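3.2 Collection by hand

The demonstrations were recorded with a hand-held gripper, without the arm. For the outdoor part we recorded 105 demonstrations on the patio in August. The operator was asked to move slowly and to keep both fingers in view. Episodes where tracking was lost were removed before training.
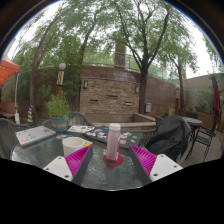 Sánchez et al., Moltside Lab

Figure 4. Gripper at the bottle task, glass-top table. The bottle stands on a red coaster between the two fingers.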